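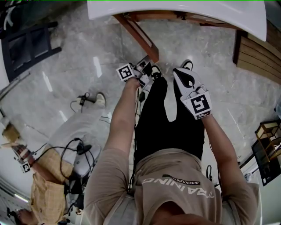 Inicio Galerías Taller Contacto

Comparando pinzas de mano: las Grilley y las Jultby

Os debíamos esta galería desde marzo, y entre unas cosas y otras nos hemos plantado en el 3 de abril, pero bueno, ya está. Los que nos leéis desde hace tiempo sabéis que en Lurnovdale llevamos una temporada larga dándole vueltas a qué pinza de mano nos conviene para grabar demostraciones, y que cada cual tiene su favorita y la defiende con bastante pasión (¡sobre todo a la hora de comer!). Así que hicimos lo que teníamos que haber hecho desde el principio: ponernos con las dos familias, las Grilley y las Jultby, y repetir las mismas tareas con unas y con otras hasta que nos doliesen las muñecas.

Agachados sobre el mármol, con una pinza en cada mano y los marcadores en blanco y negro bien puestos encima. Trabajar a ras de suelo cansa lo suyo, y los cables, que de pie casi se olvidan, ahí abajo se hacen notar.

De la Grilley nos gusta el cierre, suave y muy progresivo, tanto que Nhi Thân consiguió coger una pasa sin aplastarla y estuvo contándolo toda la tarde. Lo que nos gusta menos es el gatillo, que a las manos pequeñas les queda lejos.

La Jultby pesa 255 gramos y se agradece muchísimo cuando llevas un buen rato con el brazo estirado. A cambio tiene un poco de holgura en los dedos, y Régis Gautier, que es muy mirado para estas cosas, la nota en cuanto intenta coger algo fino.

Grabamos 900 demostraciones en total, repartidas en 4 tareas, y todavía nos queda revisar una buena parte. El seguimiento del marcador se perdía más con los reflejos que con los giros rápidos de muñeca, así que para la próxima tanda queremos probar con otra exposición en las cámaras y ver si mejora algo.

Por si a alguien le sirve de orientación, ahora mismo yo me quedaría con la Grilley para objetos pequeños y con la Jultby para las sesiones largas, aunque Asabe Mohammed opina justo lo contrario y tiene más horas que yo con las dos. El controlador Makhubela lo dejamos para otra galería, que da para mucho.

Gracias a todos por la paciencia y por las agujetas compartidas.

Odette Marty

Compartido 2 veces · 4 comentarios

Gaëtan Vidal
¡Qué ganas tenía de leer esto! ¿Habéis probado la Jultby con las almohadillas blandas? A mí la holgura me molesta menos con ellas.

Odette Marty
Todavía no, Gaëtan, pero me lo apunto. Si te sobra un juego, ya sabes dónde estamos :)

Marcador_suelto
Lo de los reflejos nos pasa igual. Nosotros bajamos las luces del techo y algo ganamos.

Régis Gautier
Mantengo lo de la holgura.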